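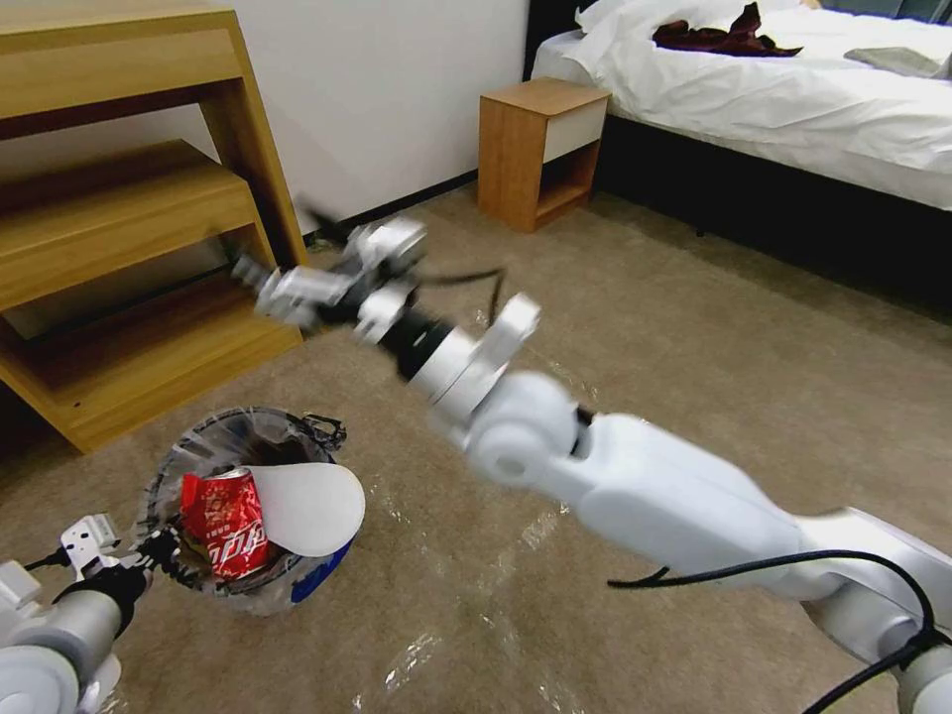 Gert Makhubela replica que la comparación entre las dos pinzas no es válida mientras cada brazo lleve montada una distinta y haga una parte distinta de la tarea. Pide que se intercambien antes de cerrar la serie de mayo. Se abre con esta objeción el punto 2.

2. Comparación de pinzas, tarea de papelera (dormitorio)

Karabo Motaung presenta los datos. Se han ejecutado 213 ciclos con la configuración actual: brazo izquierdo con pinza Skollis al borde de la papelera, brazo derecho con pinza Gemano para recogida. El controlador es el Shezi en ambos lados, con la misma versión de firmware.

Motaung señala que el agarre del borde con bolsa de plástico transparente es la fase con más reintentos. El pliegue de la bolsa sobre el aro altera la lectura de fuerza y el controlador interpreta contacto antes de tiempo. Propone subir el umbral y repetir.

Charalambos Petridis no está de acuerdo con subir el umbral sin revisar antes la apertura de los dedos. Recuerda que en la sala de Hikstead el mismo síntoma se corrigió solo con la apertura.

Makhubela insiste en el intercambio. Se acepta.

Cableado: Chidubem Osagie advierte de que el bucle del cable en la muñeca del brazo derecho limita el giro cerca de la estantería. Se acortará 30 mm y se fijará con una brida adicional.

Cámara: la pinza sale movida en los desplazamientos rápidos. Petridis probará una exposición de 4 ms. Queda pendiente comprobar si la luz del dormitorio basta.

Acuerdos
Intercambio de pinzas y nueva serie, hasta completar 1.000 ciclos en total (Motaung).
Revisión de apertura de dedos antes de tocar el umbral (Petridis).
Cable de muñeca (Osagie).

3. Repuestos

Sibusiso Baloyi informa de que falta un juego de dedos Gemano. Se pide por la vía habitual.

Se levanta la sesión a las 12:40.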